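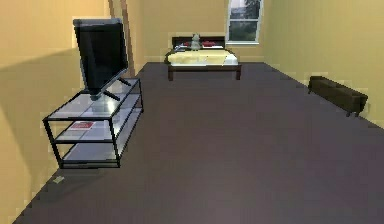

Slide 4: the simulated bedroom, bed at the far end, telly on its glass stand.

Right, so this is the room we load on the Elia rig every morning before anyone touches the real machine. Hsiu-ying Chiang set it up for us at Curthorpe and I've been looking after it ever since – badly at first!

Point at the carpet. All that clear floor in the middle is my start zone, so after a reset I check it's still clear. Then the glass shelves, which are a pain, as our depth settings kept going straight through them. I clip the range at 740 and run 200 resets, which takes some 14 minutes (kettle on).

If it drifts, reload the room file first, then restart the Kao box. Don't do it the other way round, I lost a whole Friday to that.

Pause for questions, then slide 5.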